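Lost tracking on dark laundry, and then a pinched finger
Forum: Handheld grippers and data rigs

blandine_marty
27 September 2025
Hello all, and sorry in advance for the length, I do go on a bit. We have a pair of Guvix handhelds and we've been working on bed and laundry tasks, with everything run through Prarelero afterward to get the gripper path. Light items are lovely. Dark items are a mess! Out of 400 episodes, 76 came back with the path broken, and nearly all of those are ones with something black in them. The path just jumps - one moment the gripper is where it should be, and the next it is supposedly up near the ceiling.

The second thing bothers me more. While I was looking into all this, my colleague got the skin of her finger caught between the link and the jaw carriage on the right-hand unit. Nothing serious, a bandage and a cup of tea, but it closed faster than it ever has before. I've put that unit in a drawer for now.
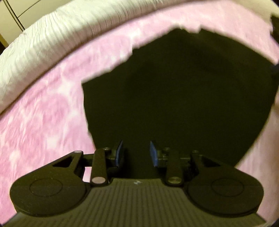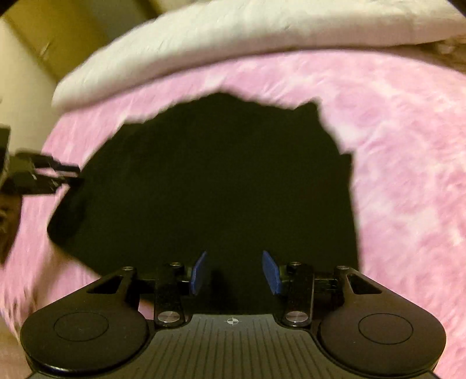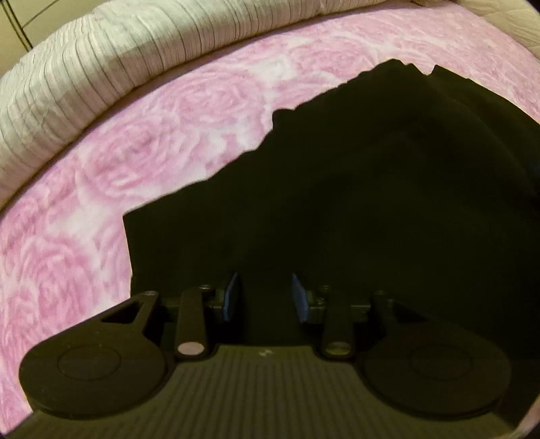 Jaws open in all three, blue pads on, pink fabric around and a big dark area in front of the gripper.

Has anyone had either of these? I half wonder if they are the same fault.

tinsnips
Two faults, I'd say. On the first one, Prarelero needs texture to hold on to, and a big piece of black cloth gives it next to nothing. You have plenty of pattern in the roses in the third picture, but once the gripper gets in low there's less and less of that left to see. Try locking the exposure. We had auto exposure on all through February and I could have cried when I went back over it.

oldbench_2010
I don't buy the black cloth explanation, or not all of it. We do dark coats all day long and lose hardly any. What we did have was play in the pivots, and that gives you a jaw opening that doesn't match what was recorded, and a snappy close on top of it. Blandine, take hold of the links with the power off and wiggle them gently. If you can feel a click, stop using it.

tinsnips
Play in the pivots won't send the path to the ceiling though.

oldbench_2010
No, fair enough, but if the camera mount shares those screws it might well. It does on my older one. I haven't had a new one apart.

catriona_macs
Catríona Mac Suibhne here. I look after six of these at work, and I'd like to put in a word for the finger before we all run off after the software (which is more fun, I know). A jaw that closes faster than it used to is a reason to leave the unit out of service until somebody has had the cover off. On ours it was a return spring that had come off its post and hooked itself back on one hole too far. Please check the left unit too, even if it feels fine. And keep fingers off the links when you pick it up - the body is wide enough to hold from underneath.

Are those the original pads, by the way? We swapped ours for Jacquet ones and had to set the end stop again afterward.

blandine_marty
Thank you, all of you, this is so kind. Original pads, yes. I wiggled, and there is a click on the right unit and none on the left. Cover comes off tomorrow. I've also locked the exposure on the left one and did four short tries with the same black cloth. Three held and one jumped, so tinsnips gets most of a point.

oldbench_2010
Four tries is not much to go on!

blandine_marty
I know, I know. I'll do a proper batch once I've found the right driver bit for these little screws. Does anybody know the size?

catriona_macs
Two different sizes on ours, annoyingly. I'll measure when I'm back at the bench and post it here.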